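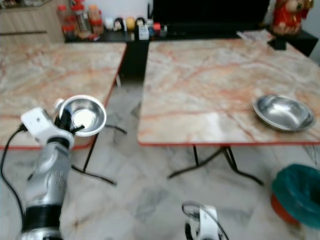 LONIA HALL – PREMISES SAFETY CHECK
Checked by: Ifeanyi Onuoha
May 2024
Y = fine, N = not fine, P = partly, see comment

1. Ways in and out
1.1 Front doors open fully from inside – Y
1.2 Side door – P. Sticks at the bottom, needs a shoulder. Planing down, on Briden's list since November. Chase.
1.3 Exit signs lit – P. One by the stairs flickering. New tube not in stock.
1.4 Stairs clear – N. Stacked chairs on half landing AGAIN. Moved them myself. Please stop putting them there.
1.5 Handrail secure both sides – Y

2. Fire
2.1 Extinguishers in place, pins in – Y
2.2 Service labels in date – P. Foam one in the back corridor, label unreadable. Ask Stanciu when they were last in.
2.3 Alarm test – Y. Call point 2 used this time. Could hear it in the store with the door shut, only just.
2.4 Fire blanket – Y
2.5 Log book filled in – N. Three weeks blank. I have not filled them in after the event and nor should anybody else.

3. Electrics and heating
3.1 Meter cupboard clear – Y. Reading 1,566
3.2 Portable items labelled – P. Urn and hoover done. Long extension lead has no label and a nick in the outer sheath, taken out of use, its in the office drawer.
3.3 Emergency lights – Y
3.4 Boiler room locked – Y
3.5 Hot tap, disabled toilet – N. 44 at the basin, too hot. Raltosance to turn the mixer down. Sign up till then. 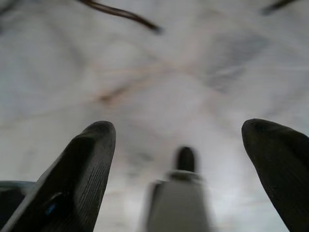

4. Kitchen and store
4.1 Fridge thermometer working – Y
4.2 First aid box – P. No blue plasters, eye wash out of date. Ordered, box of 40.
4.3 Cleaning stuff shut away – Y
4.4 Shelves fixed to wall – P. Top bracket nearest the window loose, heavy things moved down to the bottom shelf for now.
4.5 Bins emptied, lids on outside – Y

5. Floors

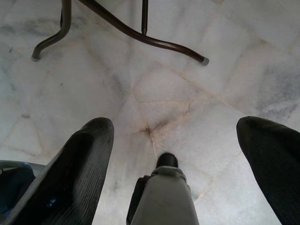
5.1 Trip hazards – P. Mat at the entrance curling at one corner, tape is not a repair, want a new one. Corridor lino fine. On the marble there's a small brownish stain where several seams meet, with fine cracks running out from it across the stone. Have put it down as watch, not urgent, but somebody should look at the joint propperly before the next check.
5.2 Wet floor signs available – Y. One missing its hinge pin, still stands up if you lean it on something. Replace.

6. Outside
6.1 Path lighting – Y
6.2 Gutter over side door – N. Drips right on the step. Briden again.
6.3 Gate latch – Y, oiled

To chase first: mixer tap, side door, log book. Copy to the office and one on the board please.

I. Onuoha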